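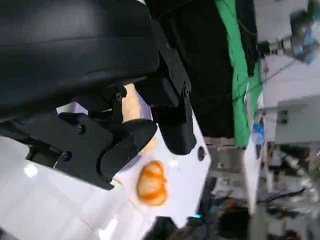

I have wanted a robot to clear my kitchen table since I was about nine years old, and I've spent a good part of my adult life being told it's almost here. So when the people at Hervieu said I could come out to their workshop in Prenmont one Tuesday and watch a machine do some tidying, I canceled a dentist appointment (with no regrets at all) and got in the car. I'd pictured a sink full of greasy pans. The job that morning was picking things up off a white tabletop, and I spent a long while with my nose far too close to two black fingers with a pale, bready-looking thing between them, and a little orange pumpkin sitting just below the fingertips. My toddler nephew would have had the lot on the floor in four seconds. The machine was not in that kind of hurry.

Slow is the first thing you notice. The arm drifts in, stops, thinks it over, drifts a bit more. Jae-hoon Ji, who runs the trials, told me they used to go faster and got tired of picking things up off the floor. "People come in and ask if it's stuck," he said. "I tell them to wait." I waited. I'm bad at it.

The second thing is how much of this is about squeezing. You and I pick up a dinner roll without a thought, and then a glass jar, and our hands just sort it out on the way over. A gripper has to get that from somewhere. Squeeze too hard and you've got crumbs, too soft and it slides out when you lift. And a pumpkin shape is its own little headache, all lobes and grooves — close on it a bit off center and it wants to roll away from you.

The software they're running is called Fasulness, a name I asked about twice and still can't explain. It learns from people doing the job first, over and over, with a person steering the arm. For the tabletop chores they had 2438 of these practice runs saved up by the time I visited, and Jae-hoon would like more. Each one is a few seconds of somebody putting a thing in a place. I tried a couple myself and was terrible! It's like icing a cake with barbecue tongs. I got one pickup I was proud of, and they very kindly told me they wouldn't be keeping it.

So can it do chores yet? I asked for numbers and got some. In their last batch of 247 tries at clearing a table, with objects the arm had practiced on, it finished 105 with no help from a person. I thought that sounded pretty good until I imagined my own kitchen, where I'd be getting up from the couch for more than half of it. Jae-hoon winced when I said so, but he didn't argue.

Things look better on the shop floor. A packing outfit over in Plirerside has been trying the same gripper on one dull job, moving the same part from the same tray to the same box, and there it got through 1000 in a row before anyone had to step in. The tray never moves. The lights never change. Try that in a house with a dog, a school project and three kinds of cereal bowl.

I asked what he has at home. A robot vacuum, he said, and it gets stuck under the couch. He does the dishes by hand.

They want to try laundry in October, starting with washcloths. I've asked to come back for it, and I've offered to bring my own.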